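Budgeting for a second pair of hand-held grippers – what am I forgetting?

Posted in Equipment and Purchasing

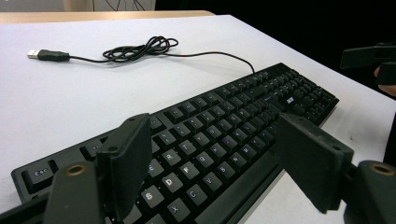

We do tabletop recording work, mostly two-handed jobs with desk items: keyboards, cables, plugging and unplugging, tidying things away. Right now we have one pair of hand-held grippers and one table. I've been asked to put together a budget for a second pair so two people can work at the same time, and I want to get it right the first time because going back for more money in our place takes months.

What I have so far is the quote for the grippers themselves, from Temba. They're the same type we have now, with screw-on rubber pads. I also have a line for 16 spare pads, which come to $139 for the lot from Grellell. After that my list is pretty thin. I put in $300 for "other" and my manager wants to know what "other" means. Fair enough.

Things I'm not sure about:

Should I buy a second table, or can two people share one long one?

Do I need to budget for objects? At the moment we use whatever is in the office. Keyboards are the main thing we handle, and we only have a couple of full-size ones.

Is it worth paying for the service plan? Temba offers one and the salesperson pushed it pretty hard.

The target date is August if that matters. We're a small group and I'm the one doing the ordering, the unpacking and most of the fixing.

Posted by brickhall_ops

Esther Waweru

I did this same expansion last year, going from one station to three, so I'll go through your list and add what I missed.

Table first. Get a second one. We tried sharing a long table and every time one person leaned on it or dropped something, the other person's recording got bumped. It also means nobody can leave a half-finished setup in place over lunch. Tables are cheap next to the grippers. Match the height and the surface of the one you have. We bought a glossy top for the second station and the overhead light bounced off it so badly that we covered it with matte film, and that cost more than a better table would have.

Yes, put in a line for objects, and make it a real one. Borrowed office gear goes home with people or goes back to the desk it came from. For keyboards I would buy 25 over the year, mixed: full-size, compact, black, white, backlit, cheap ones, a few with thick cables and a few with detachable ones. Used is fine for most of them. Office clear-outs are good for this, and so is the local surplus store. Get cables separately too, in different lengths. Thin USB cables pick up a permanent kink after enough handling, and then every coil ends up looking the same.

Pads. Your 16 spares sound right for the first few months, but ask how they're fastened before you order more. If yours have screws going through the rubber near the edge, the rubber will probably tear there before the face wears out. We keep a log sheet taped inside the cabinet door with the date each pad went on. After a while you'll know your own replacement rate and the next budget is easy to write. Buy spare screws in the same order. They're tiny and they roll.

Service plan: read what it covers. Ours left out anything they called a wear part, and that meant pads, screws and springs. Those were the only things that had ever failed on us. I skipped it and put the money toward a complete spare gripper. With a spare on the shelf, a bad day costs you ten minutes.

For the "other" line, this is what ours turned into:

Storage bins with lids, labeled
Extra chargers and a power strip for each table
Wrist supports and a decent adjustable chair
Cleaning cloths and isopropyl alcohol for the pads
A second set of drivers and hex keys
Shipping, which I forgot completely

Also budget time. A new person took us most of a week to get comfortable with small things like picking up a USB plug by its sides. If August is the date the work has to start, the gear needs to be in your hands well before that.

dmk_workbench

Depends how much use they get. We run Groto grippers and have had no trouble, but we only use them a few hours a week. I wouldn't buy 25 keyboards. Get five or six and see. You can always get more.

Agree on skipping the service plan.

tolland33

Check if Brasico still does the bundle with the table and two lamps. We got ours that way and it came in under the separate prices – shipping was slow though, and one lamp arrived without its clamp. They sent the clamp when I called.

Also ask Temba whether the new pair takes the same pads as your old pair. Ours changed the screw spacing between versions and I have a drawer of pads that only fit half the grippers.

brickhall_ops

Thanks all. I asked about the screw spacing and am waiting to hear back, so the pad order is on hold until then. Second table is in. I split "other" into separate lines using Esther's list and it went past $300 once shipping was added, so I'm taking the service plan out and asking for a spare gripper in its place. Keyboards I'll start with six and leave a line open for the rest.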